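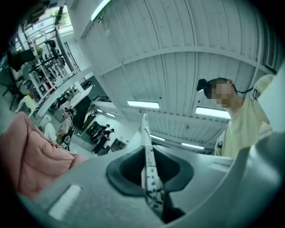

The Branska hall was built as a storage shed, and Pui-shan Lam still talks about it as one. She looks after the building for Trulach, the firm that took over the lease in December, and most of her work so far has been above head height.

"People ask about the floor first," she says. "I start with the ceiling. It's ribbed metal, painted white, and it does two things. It throws light back down, and it throws sound back down. The first one we want."

The hall measures 617 square meters. The lighting was replaced in two stages, and readings taken at bench height now average 458 lux. Lam had asked for a little more at the north wall and did not get it. "The fittings are from Guillot. They're good fittings. The spacing was set by the old hangers, and moving the hangers meant drilling new holes in the purlins, so we left them."

Noise is the open item. With hard panels overhead and white walls, speech carries further than it should. Lam has a quote from Holar for hanging baffles, 17 in the first batch, mounted across the ribs. She would like them clear of the light fittings by the length of a forearm.

Padded and quilted goods help somewhat, she says, though she does not count on them. "Soft stuff gets moved. You take a reading with it in the room, then it goes out the door and your reading is wrong."

Heating comes after the baffles. The warm air collects under the panels, and the two fans meant to push it down are still in their boxes.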